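Review of the Jokura Gripper Kit
Kaisu Vuorinen, project report, June 14, 2018

3. What we got for the money

The Jokura kit costs 1,998 euros, for which the buyer receives two sets of foam finger pads, a wrist camera and a manual of 30 pages, 18 of them safety warnings. Assembly took us an afternoon and most of the next one, the manual having firm views on electric shock and none on which way up the bracket goes.

4. Handling tests

The brochure promises "everyday objects". We took this at its word and chose a card holder with clear plastic sleeves, something most people manage while looking for their bus. Sleeves are thin, they crease, and they cling to each other out of spite. The foam is kind to them, I will give Jokura that. 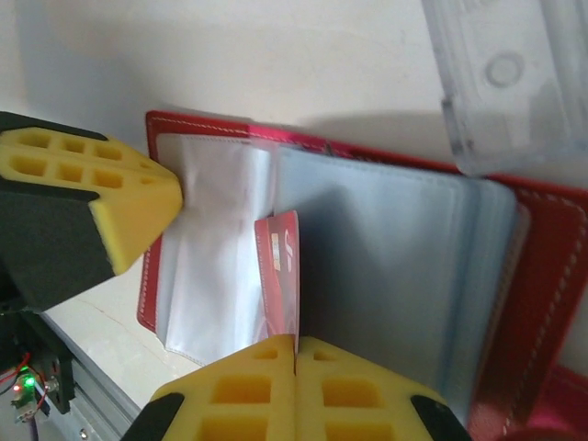 Our other complaint is spare parts. Replacement pads are sold only through Killunent, who answered our first email with a price list and our second with the same price list. Suominen, our supervisor, would still buy the kit for the teaching lab, provided somebody else builds it. I am busy in July.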